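Jun 10, 2021

Up at 6. Rain on the roof until breakfast, then it cleared and I left the washing out, which was a mistake.

Spent most of the day at the Lindemann unit trying to get the place in order before the lease inspection. Helmut had already done the shelves along the back wall and labelled them in his small capitals, so I was left with the floor. I swept the end near the roller door first. The concrete has never come clean there and I don't suppose it will now. Tried the Endex cleaner on one patch and it came up a slightly different colour from the rest, so I stopped.

Drove to the hardware store at 11 for cable ties and hook tape. They only had ties in packs of 60, so I got one pack, plus a length of plastic trunking, 900 mm, to run down the back of a table leg. Ximena Villalba rang while I was in the queue about the August booking. She wants the unit for two weekends and I said I'd look at the calendar. Must do that tomorrow. She also wants her folding chairs back.

Lunch was leftover soup and the heel of the Tastesmont loaf. Helmut had his in the car with the radio on.

Paid the power bill when I got back, receipt ends in 2698. It was higher than last winter. The heater is the likely cause and I've asked Helmut to turn it off at the wall when he goes.

After that I made a start under the big table with the blue-grey cloth.

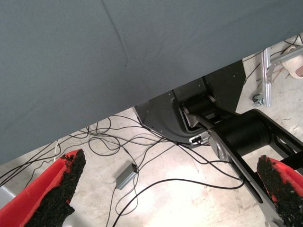 Filed under: Workshop, cables

The black leads are the main job. They loop over each other all along the floor below the cloth and I want them sorted by length, tied, and up off the concrete. The white one can stay on its own. The little grey box with a lead at each end should go up on a bracket so the broom can get past. I'll put tape on both ends of everything before I unplug it. Last time I skipped that and lost a whole morning.

Home by half past five. Washing soaked, put it through again. Sausages for tea. Bed early, knees sore.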